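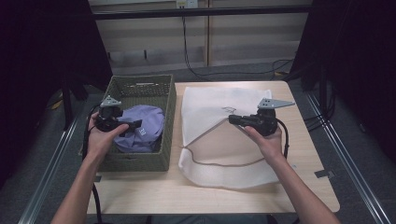
A handheld gripper in each hand at the Beltum open house, with the cloth in its basket on the left and the white drawstring bag on the right.

Home Visits Reviews Workshop Notes Archive Contact

I had been meaning to get out to Weldu since last July, when Beltum first started sending around notices about their Sedo kit, and I finally made the drive for their open house on 27/02/2026. It's 200 miles each way from my door, and I took the slow road along the river on the way there (with a stop for pie, which I will not apologize for), so I walked in just as the first group was finishing its coffee.

Beltum has the upper floor of an old seed warehouse at the end of the main street. You go up a freight elevator that takes its time, and then you're in a long hallway with the demo areas opening off it. They had set things up so that visitors could wander, which I much prefer to being marched around in a line, and the staff were happy to let you stand and watch for as long as you wanted before anybody tried to tell you about pricing.

For readers who haven't followed my earlier notes, Sedo is a pair of grippers that you hold yourself. There's no arm attached. You pick them up, one in each hand, and do an ordinary household job with the jaws in place of your fingers, and the recordings are then used to teach a real robot arm the same job. The idea appeals to me a great deal. I've spent plenty of afternoons steering arms around by remote, and it is slow, tiring work, with a lot of dropped socks!

I spent most of my morning at the laundry table. The grippers are black and pretty compact, smaller than I'd pictured from the brochure, and each one carries a gray triangular plate with holes drilled through it, standing up on top. The pair I tried had cables, and I'll admit the cables were my main complaint. They trail off the back and down over whatever you're working on, and when I reached across for a bag I kept dragging mine over the fabric. The staff told me a cordless version is being tested and wouldn't give me a date for it, which I thought was fair enough.

When my turn came I was given a cloth to lift out of a basket and a soft drawstring bag to open up, and I can tell you that the bag is much the harder of the two. Cloth in a heap will forgive nearly anything, you close the jaws somewhere in the middle and up it comes. A bag lying flat with its top folded over wants you to find the edge, get one jaw under it and hold the other side still at the same time, and my left hand simply did not want to cooperate. I pinched both layers together again and again. By the end of my session I had the flap open on most tries, and I was more pleased about that than a grown person should be.

My forearms noticed, too. The grippers aren't heavy when you first pick them up, but after a good stretch at the table I was glad to set them down. I'd want a padded strap, or at least a rounder handle, before I asked anyone to do this for a whole shift. There's a suggestion box by the elevator and I put a card in it saying so.

After lunch (chili, very good, bring cash) they showed the other half of the offer, a service called Stusta. You send in your recordings and they check them over, throw out the bad ones and hand back a cleaned set with notes on what went wrong. I liked the notes best of all. One of the sample reports pointed out that the operator always came at the basket from the same side, and suggested moving it between takes, the sort of remark a patient teacher would make.

On to the money, which I know many of you skip down for. The Sedo pair with its mounting plates and cables is $2401, and I did ask why the odd dollar and got only a smile. Stusta is $600 for a block of recordings, and a school or club can share a block among up to nine people. That last part made me sit up, as our own group could manage it with a bit of planning. You do have to supply your own table, basket and laundry, and your own computer as well.

Would I buy it? I'd like to borrow a pair first, and Beltum does have a loan plan, with a waiting list I've put our name on. The jaws close nicely, the feel is far more natural than a joystick, and I picked it up faster than I expected to at my age. The cables and handles need another round of work. I'd also like to see it tried on something stiff, like a cereal box, and there wasn't one to be had on the day.

If you're going to the next open house, park behind the feed store, the front spaces are two hours only. The loan form is at the front desk, and you'll need to bring your group's mailing address to fill it in.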